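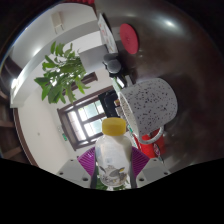 Jedlow Consumer Terms Reference Group

Right of withdrawal (online sales)

The right of withdrawal, also called the cooling-off right, is a customer's entitlement to cancel a contract made at a distance within a set period and to have the price returned. It applies mainly to goods and services ordered through a website, by telephone or by post. The customer does not have to give a reason. In everyday speech it is often confused with the right to return faulty goods, which rests on separate rules and usually lasts longer.

Terms of sale published by online shops normally set out the right in a section of its own, headed "Cancellation", "Returns" or "Changing your mind". A shop may offer more than the law of its country demands, but a term that offers less will generally have no effect.

Background

Rules on cooling off first appeared in connection with doorstep selling. A household visited by a salesperson had little chance to compare prices or to read the paperwork, and legislators in several countries responded by allowing a short period in which the agreement could be undone. Mail order raised a different problem. The buyer had time to think but could not handle the goods before paying for them. When shopping moved to websites, the mail-order approach was carried over with few changes, and most current rules treat the two in the same way.

The length of the period differs from one legal system to another. Some count calendar days and others count working days, and a few leave the matter to the contract for certain kinds of sale.

When the period starts

For goods, the period usually begins when the customer, or a person named by the customer, receives them. Leaving a parcel with a neighbour whom the customer did not choose does not always count as delivery. If one order is sent in several parcels, the period commonly runs from the arrival of the last. For a subscription to regular deliveries, it runs from the first.

For services, the period begins when the contract is made. Where the customer asks for work to start straight away, the right may continue, but the customer can be charged for the part already carried out.

If the seller fails to tell the customer about the right, the period is extended in many systems. Sellers sometimes overlook this when they replace their terms and leave the old cancellation page online under a broken link.

Giving notice

A customer withdraws by making a clear statement to the seller. Email, letter and online form are all in common use. Many sellers provide a model form, though a customer who uses other words is still covered as long as the meaning is plain. Sending the goods back without any message is a frequent cause of dispute – some terms accept it as notice and others do not.

Notice is generally in time if it is sent before the period ends, even if it arrives afterwards. The customer should keep proof of sending. Terms that require notice by telephone only, or only during office hours, are often found to be unfair.

Refunds

After withdrawal the seller must return the price paid. In most systems this includes the cost of standard delivery to the customer. If the customer chose a faster service, the difference in cost need not be refunded. A typical set of terms gives the example of an order for 87 pounds with standard delivery at 3 pounds and express delivery at 9 pounds. The customer who chose express receives 90 pounds, being the price of the goods and the standard charge.

The refund is normally made by the same means as the original payment. A voucher or store credit may be used only if the customer agrees. The seller may wait until the goods have come back, or until the customer supplies evidence of having posted them.

The cost of sending goods back falls on the customer unless the seller has agreed to bear it or has failed to say who pays. For bulky items the terms should state the likely cost of return in advance.

Condition of returned goods

A customer may handle the goods as far as is needed to see what they are and whether they work, much as would be allowed in a shop. Use beyond this can reduce the refund. Trying on a coat at home is acceptable, while wearing it outdoors for a week is not. The reduction should match the loss in value, and a fixed deduction applied to every opened parcel is hard to justify.

Original packaging is a further point of argument. Many terms ask for it, but its absence does not by itself remove the right. It may affect the value of items that are normally resold in a box.

Exceptions

Certain contracts are left out of the right in most systems:

Goods made to the customer's own specification, such as cut fabric or engraved items
Goods likely to spoil quickly
Sealed goods unsuitable for return on health grounds, once the seal is broken
Sealed recordings and software, once opened
Newspapers and magazines, other than subscriptions
Accommodation, transport and leisure services booked for a particular date

Digital content supplied as a download is treated separately. The right usually ends when the download begins, provided that the customer agreed to this beforehand and was told of the effect. A pre-ticked box is not normally accepted as agreement.

Voluntary schemes

Some sellers offer a longer period as a matter of policy. A term allowing returns for 60 days is an instance. Such a promise forms part of the contract once the order is placed and cannot be shortened afterwards for that order, although the seller may change it for later ones. Conditions can be attached to the extra time, for example that only unopened goods are accepted. They should be kept apart from the legal period in the wording, so that a customer within the legal period is not held to the stricter conditions.

Business customers

The right belongs to consumers, meaning people who buy for purposes mainly outside their trade. A company that orders from the same website has no such right unless the terms grant one. Mixed purchases, such as a laptop used both at home and for work, are judged by their main purpose.

See also

Acceptance of website terms
Delivery and passing of risk
Faulty goods
Governing law clause
Unfair contract terms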